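Print this article E-mail this article
Shares 53 Comments 8

4. Trial of the Wotura handling kit

4.1 What was bought and why

The kit under review is the Wotura, sold by Wisent as a ready-boxed add-on for small arms. One pair of parallel fingers, a wrist camera, a mounting plate, cable, and a licence for the grasp software. No force sensing in the basic box. The maker's leaflet claims it will pick "everyday soft goods" out of the box with no training. That claim is what we set out to test. Nothing else in the leaflet is looked at here.

Socks were chosen as the main load. Cheap, soft, all sorts of knit, and the laundry at Billthorpe that first asked for the trial handles more of them than anything else. Towels and flannels were run too but are reported in section 5.

Set-up took one afternoon. Bevan fitted the plate and Howells did the software side. The instructions skip a step (the camera has to be plugged in before the licence is read, otherwise it falls back to demo mode without saying so) and we lost an hour to that. Wisent have been told.

4.2 Method

Socks were dropped by hand onto a plain table, single or in pairs, and not straightened. The arm came down at whichever point the software picked. A pick was counted as good if the sock left the table, alone, and was still held after a lift and a short pause. Two socks lifted together was a fail, even where both were held. Slips during the pause were fails as well.

In all 2666 picks were tried. Of these 835 were with two socks touching or overlapping, which is the case that matters most for pairing and the one the leaflet says least about. Fingers were wiped every 400 picks, as lint builds up on the inner faces. Speed was left at the factory setting throughout.

Vaughan marked the results from the wrist camera stills, with Hughes checking a share of them blind. Where they disagreed the pick was looked at again by both. Figure 7 is from the overlapping set.

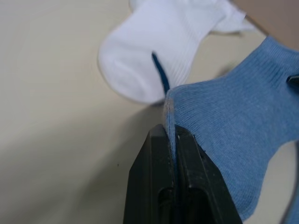
Figure 7. Closed grip on a folded edge of the upper sock, light blue over white. Wrist camera.

A fold grip is the one we would want in nearly every overlap case. The fingers close on a raised edge so there is a double layer between them, and the sock below is not asked to come along. Fine knits took this grip well. Thick ones less so: the fold is fat, the fingers stop early, and the software reads that as a full grip wether or not it is one. With no force sensing there is no second opinion.

Second trouble, loose bits. Tags, bands, anything narrow and dark lying across a pale sock. The software seems to like a strong edge and now and then goes for the strip instead of the cloth. We did not set out to measure this so no rate is given. Zabala's notes list it as the commonest odd pick in the overlap set, and it ought to be tested properly.

Third, the table. Pale socks on a pale top gave the camera little to work with, and the gripper's own shadow did not help. A darker mat was tried late on, for one short run only, too short to report. Anyone buying the kit should sort out the lighting first. The leaflet has one line on this, on the back.

4.3 Support and running cost

Wisent's help desk answered in a day, mostly. Spare finger pads come in pairs and have to be ordered through Llewellyn, who hold the stock for this region, so allow for post. We changed pads once. The old set was scuffed but still gripping and we could of left it on longer.

The licence renews yearly, in July for our unit whatever the purchase date, so a kit bought in spring gets a short first year. Worth asking before signing. The kit does keep working in manual mode if the licence lapses; automatic picking stops.

4.4 Limits of the trial

One arm, one kit, one table. No damp items. Children's sizes were left out altogether as we had too few. The software was updated by the maker on March 30, 2024, after our last run, and the results above are for the older version only.

Print this article E-mail this article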